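Last updated: 2022-03-21
By the Kinska shop desk

Kinska bag packs, pink or cream. Plastic bags. Packs of 10 or 30, colors can be mixed, just say so in the order notes. Good for small stuff, socks, snacks, kids craft bits. Item no. 691. Ships from Westham in 3 days, longer in November.

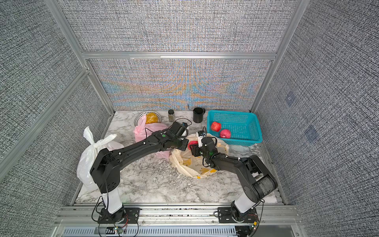 Cream sells out first so order early. No returns on opend packs, sorry.

Contact Kinska, Westham | © Kinska | Back to top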